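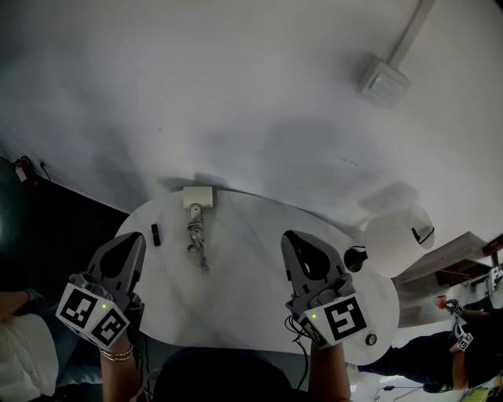

Depuis que j'habite en France, on me demande souvent pourquoi je tiens tellement à manger à une vraie table, avec une forme qui a été choisie. Je réponds toujours la même chose : la table décide de la conversation avant que les gens ouvrent la bouche. Une table ovale et blanche, posée sur un sol gris pâle, ne propose à personne la place du chef. On peut s'y mettre n'importe où, avancer les avant-bras, garder ses bracelets au poignet, et l'on se trouve déjà un peu tourné vers les autres. Avec un rectangle, il y a deux bouts, et celui qui s'assoit au bout commence à parler comme un père.

Je sais que cette opinion paraît exagérée. Mon ami Alcides Benavides, qui a grandi dans une maison où la table rectangulaire faisait presque la longueur de la cuisine, se moque de moi chaque fois que j'en parle. Pour lui, le bout de la table était la place de la grand-mère, et personne n'a souffert de cela. Au contraire, dit-il, les enfants savaient où regarder quand il fallait se taire. Je veux bien le croire. Mais je remarque qu'il raconte surtout les silences de ces repas, et très peu les discussions.

Dans mon pays de naissance, nous avions une table pliante. Elle mesurait 160 centimètres quand elle était ouverte, et elle ne l'était que pour les fêtes. Le reste de l'année, nous mangions chacun à notre heure, debout ou sur un coin. Je n'ai pas de nostalgie pour cela. Quand je suis arrivée à Tustitz pour mes études, j'ai logé chez Orvokki Harju, une veuve qui louait deux chambres et qui possédait une table ovale, très abîmée, achetée par son mari chez Koivisto. La règle de la maison était simple : on pouvait manger ce qu'on voulait, mais on le mangeait là, à sept heures. J'ai appris plus de grammaire à cette table que dans toute l'université. Je faisais des fautes, on me corrigeait en passant le sel, et le repas continuait.

C'est pourquoi je m'inquiète de voir les appartements neufs se vendre sans place pour une table. J'en ai visité un en août, dans le quartier de Ziltside. La personne de l'agence m'a montré un comptoir avec des tabourets hauts et elle a appelé cela « l'espace repas ». Les tabourets étaient rangés d'un seul côté, face au mur. On peut y boire un café, je ne le nie pas. Mais comment se disputer avec quelqu'un dont on ne voit que l'oreille ?

On va me répondre que les mètres carrés coûtent cher, et c'est vrai. Mon propre logement en fait 30, et ma table en prend une partie ridicule. Je dois la contourner pour atteindre la fenêtre, je me cogne la hanche, je plie le linge dessus et j'y remplis ma déclaration d'impôts. J'ai renoncé au canapé pour elle. Mes visiteurs trouvent d'abord que c'est inconfortable, puis ils restent jusqu'à minuit sur des chaises assez dures.

Alcides prétend que ce sont les chaises qui comptent. Nous n'avons jamais réglé cette question, et il revient dîner jeudi ou un autre soir, quand il aura rendu mon grand plat.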